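Mekdes Workneh
@mekdesworkneh

1/ Llevo desde noviembre leyendo que hay que planchar menos, lavar en frío y echar «detergente concentrado en tiras». Abro hilo sobre las tiras, porque en casa hemos gastado ya dos cajas y sigo sin ver el milagro.

2/ La marca que compré se llama Baran. La caja promete 300 lavados «si se usa media tira». Media tira, en letra pequeña. En la foto grande del envase, la que se ve en la estantería, meten una entera.

3/ Con media tira las camisetas salen oliendo a nada, que para algunos será una virtud. Los paños de cocina salen oliendo a paño de cocina. Con la tira entera, bien, pero entonces los lavados son la mitad y la cuenta ya no sale tan bonita.

4/ Lo del plástico lo compro a medias. El cartón está muy bien. La tira se deshace en el agua, de acuerdo, ¿y luego qué? He escrito a Baran para preguntar en qué condiciones se degrada la película. Me contestaron con un enlace a su blog. El blog dice «se degrada». Gracias.

5/ Me recomendaron pasarme a Elitow, que es líquido y se rellena a granel. La tienda me queda a cuatro paradas de metro, el bidón pesa lo suyo y la dependienta no supo decirme la dosis para agua dura. «A ojo», me dijo. A ojo ya lo hacía yo con el del súper.

6/ Y luego están las reseñas. El producto tiene 2,514 opiniones y casi todas de cinco estrellas. Me puse a leer las de una estrella, que son las que cuentan cosas: manchas de aceite, cuellos, calcetines de niño. Las de cinco dicen «llegó rápido».

7/ Nikola Bednarek, que lleva una tintorería y a quien le pregunto todo, me dijo que la mitad de estos problemas son de tambor lleno. Puede ser. También vende él su propio quitamanchas, así que lo apunto con lápiz.

8/ Lo que sí me ha funcionado, sin comprar nada nuevo: jabón de pastilla en la mancha, un rato de espera y menos ropa por lavadora. Ya sé que no da para un anuncio.

9/ Con el blanco soy todavía más desconfiada. Guantes, servilletas, fundas: todo lo que se vende como «blanco óptico» lleva abrillantadores, y eso tiñe la percepción, no quita suciedad. Un guante de tela blanca, extendido con la palma hacia arriba, engaña poco.

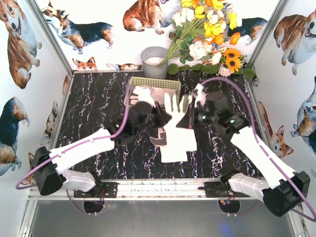

10/ PREGUNTAS QUE ME HABÉIS HECHO

¿Vinagre? Para la cal, a veces. Para la grasa no he notado nada. Y mezclado con bicarbonato hace espuma, que es muy vistoso y poco más.

11/ ¿Las bolas esas de lavado? Tuve unas, de marca Guder. Hacían ruido. No tengo más que decir.

12/ ¿Volveré a comprar las tiras? Para viajar, sí, ocupan poco y no se derraman en la maleta. Para la lavadora de casa, cuando alguien me enseñe una prueba con la dosis que anuncian y no con el doble. Si tenéis una que no la haya pagado la marca, pasádmela y la leo.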